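How to oil a wooden worktop

An oiled worktop needs a fresh coat every few months. The job takes an evening, plus a night for the oil to harden. I usually start at six on a Sunday, after tea, and leave the kitchen alone until morning.

What you need: food-safe worktop oil, fine sandpaper, two lint-free cloths, washing-up liquid and a bucket.

Step 1. Clear and wash the top. Use warm water with a little washing-up liquid and wring the cloth out hard. Wipe again with plain water and let the wood dry fully.

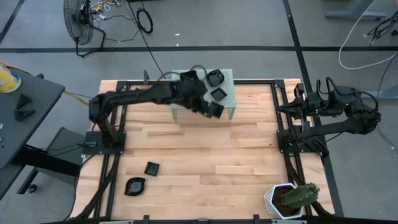 Old grease stops oil soaking in, so go over the area near the hob twice. Dark rings around the taps will need more sanding than the rest.

Step 2. Sand lightly. Work along the grain with even pressure. Celina Pietrzak, who fitted our kitchen at Lernach, finishes the front edge by hand — a machine rounds it off too quickly. Vacuum up the dust and wipe down with a barely damp cloth.

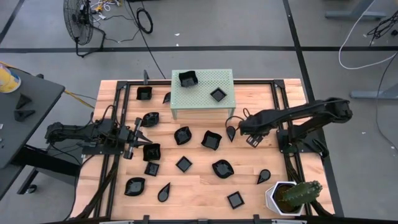
Step 3. Put on the oil. Pour a small amount on to a cloth and spread it thinly along the grain. Leave it for 20 minutes, or whatever the tin says, then wipe off everything that hasn't soaked in. Do the end grain last and give it a second coat.

Lay used cloths flat outdoors to dry before binning them. Oily rags left in a heap can catch fire.

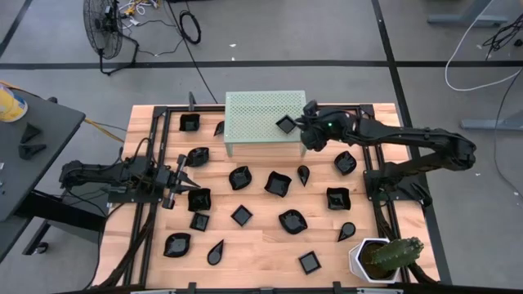
How soon can I put things back on the worktop?
Leave it overnight for light use, and keep water and hot pans off it for a few days. If it still feels tacky in the morning, rub it hard with a clean dry cloth and wait another day.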